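Pellgate Help Desk
Ticket: Back room network, patching and the panel that will not sit flat
Opened by: Margit Öberg, Belport office
Assigned to: Jihad Chidiac
Status: Open, pending parts
Priority: Medium (requester selected Critical, then High, then wrote "whatever gets a person here")

Opened 26/03/2026

Reported problem

Two desks by the window have no network. The meeting room has network, but only on the wall jack behind the cabinet, which you reach by lying down. The plywood panel that was meant to close off the side of the rack area has been leaning wherever there's space since the move, and every time it gets shifted another desk goes quiet. I'm not saying the panel is doing it. I'm saying I've stopped touching the panel.

Margit

Reply, Jihad

Thanks, Margit. Please leave the panel alone and the cabinet where it is. Can you tell me which jack numbers are dead, and whether the labels on the wall match the floor plan Isaksson left behind?

Reply, Margit

Dead jacks are 5 and 6. The labels match the floor plan. The floor plan does not match the floor. It shows a closet we don't have.

Site visit, first entry (Jihad)

Started with the panel, as it was between me and everything else. It's pale plywood, decent stuff, a few dark specks, with a stepped notch cut into one edge. I assume the notch was meant to clear the trunking. Our trunking runs along the other wall. Isaksson built to their own drawing, and in the drawing I'm sure it fits beautifully.

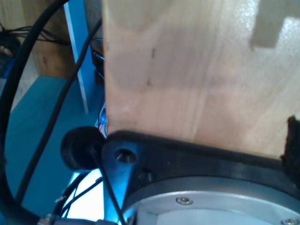 I tried it three ways up. In two of them the notch faces the floor, where it would be handy for a mouse. In the third it clears the trunking that isn't there and fouls the window sill that is. I've asked Rirnix, who did the original fit-out, whether they can recut it or send a blank one. Their first answer was a link to their returns page.

With the panel out of the way I could get to the cable run. Findings so far:

Jack 5: cable is good from the wall to the rack end. It had been pulled out at the rack and tucked away neatly with a tie, the way you'd put away something you never wanted to see again.

Jack 6: no link at any speed. The tester shows an open pair. Could be the wall end, could be the plug, could be the stretch that goes under the floor at the doorway, and I know which of those I'm hoping for.

Meeting room: cable in the cabinet jack is patched correctly. The jack people want to use was never patched at all. Closing that part as "furniture."

Reply, Margit

For the record, I tied up the cable for jack 5. It was hanging down and it looked untidy. There was a visitor.

Reply, Jihad

Noted. It was a very good tie.

Site visit, second entry (Jihad)

Moved on to the rack. It's the open kind, two black rails on the wood floor, with a NETGEAR switch at the top and the rest of the gear stacked underneath. An open rack is lovely for airflow and also lovely for anyone walking past with a cup of coffee. I'd still like the panel up on that side at some point in this ticket's lifetime.

Reseated jack 5 in the switch. Link came up. Margit confirmed that the left window desk has network and that the person sitting there had been working off a phone since the move and hadn't wanted to bother anyone.

Swapped jack 6 to a different port on the switch. No change. Swapped it back so that I don't confuse myself next visit. The switch is cleared of suspicion, and so is the port. I've written both port numbers inside the rack folder, which until now contained a takeout menu.
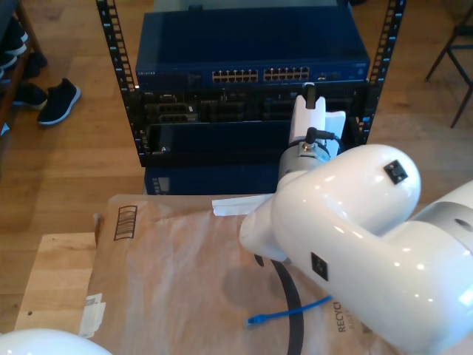 Checks still to run on jack 6

1. Remove the faceplate at the desk end and look at the termination. Needs the desk pulled out, and the desk is currently holding up the coat stand.

2. Cut off the plug at the rack end and put on a new one. Five minutes with a crimper, which is in the other van.

3. If both ends are sound, lift the cover strip at the doorway. Please nobody wax the floor before then.

Reply, Margit

Desk is pulled out. Coats are on my chair. How long for the crimper?

Site visit, third entry (Jihad)

Crimper arrived. Spread brown paper over the work surface so the trimmings wouldn't end up in the floorboards, then sorted through the spare leads from the box marked GOOD, which was written by an optimist. Of the six in it, two failed the tester outright and one passes only if you hold it at an angle. I kept the failures separate. Please don't rescue them.

New plug on the rack end of jack 6. Tester now shows all pairs. Link up at full speed, window desk on the right confirmed working. The faceplate was fine, so the desk can go back and the coats can come home. 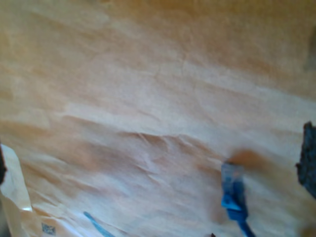
Outstanding items

Plywood panel: Rirnix now say they'll send a blank in April and we can cut our own notch. Margit has asked whether we need a notch. We don't. She has asked for that in writing, so it's in writing.

Meeting room jack: needs one patch lead from the box, from the half that works. I'll bring a new one.

Floor plan: taken down. Margit would like to keep the closet if anyone finds it.

Reply, Margit

Both window desks still fine this morning. You can drop the priority to Low. The panel is in the hallway and I've put a plant in front of it.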